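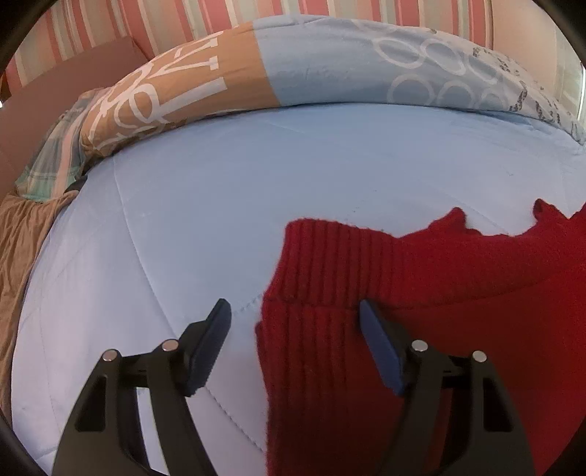
Re: Giltside want six months' arrears by February, what now?

tanglefoot
September 12, 2018
Lost my shifts in spring and I'm now behind on the mortgage. Giltside have sent a letter offering to "explore solutions", which seem to be paying it all back or moving out. Has anyone got them to budge?

brackenside
Ring them and ask for the arrears to be spread over the rest of the term. I owed a bit more than you and it put £183 a month on my payments. Painful, but I've still got a front door.

oldpenny
Or sell while it's your choice. You'll get a better price than they will.

brackenside
Sell and rent what, oldpenny? Have you seen rents lately?

oldpenny
I have, I pay one. It's dearer than my mortgage was and I sleep like a log.

m_henao
Don't ring, write. I had 6 calls with Giltside and they had a record of two. Also check the fees – they'd charged me £400 for a visit that never took place. Got it back after a complaint.
Mercedes

tanglefoot
Thanks all. Just looked and there's a "field visit" on mine too. Must have been out.

oldpenny
Still say sell.

m_henao
Ask for the date and who came, tanglefoot. In writing!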